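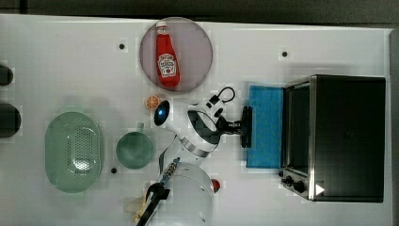
How long does it take to walk from Wakgate to Prevstead along the old canal? Most of a day if you stop for lunch, and you should absolutely stop for lunch.

I did it in December and I'm still grinning. The path starts behind the Poirier mill and stays flat for miles, then climbs 243 steps beside the locks at Gadalden (my knees had opinions). But the view up there! Fog in the valley, church bells from somewhere, a heron standing on the lock gate like it owned the place.

Bring real boots - the last stretch is pure mud - and 3 dollars in coins for the little ferry, which only runs until four. I made it with some 200 yards of jogging and a lot of waving.

Next up is the northern branch, which I hear is rougher and has hardly any signs. I've already bought the map.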